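Kuvus Duplicate Cleaner, reviewed by Hala Fawzy

My laptop had 22 GB free in March and it was sulking about it. Kuvus is a small program that hunts for duplicate files, tells you how much room they take up, and then asks if you're sure. It asks that a lot.

The first scan of my photos folder found 61 copies of the same tax form, which says more about me than about the software. It compares what is inside the files, so a renamed copy doesn't fool it. Resized photos do. If you want those matched you need the paid edition, or patience.

I liked the preview pane and the fact that deleted files go to the recycle bin first. I did not like the installer, which offered me a toolbar, a weather widget and a second browser before it would let me have the thing I came for. Uncheck everything. The help file is 2 pages long and one of them is the license.

Speed is fine on an internal drive. On my old external one it crawled, and the progress bar sat at the end long enough for me to make lunch and eat it. Jenodell, which I used before, was quicker but once listed its own program folder as junk.

Three and a half stars, and the half is for the tax forms. 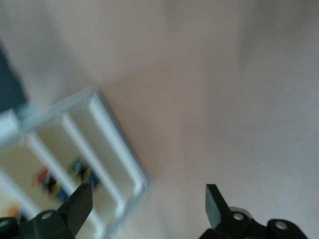
Can Kuvus scan two drives at once?
Add both under Locations before you press Scan, and it will compare them against each other in a single pass.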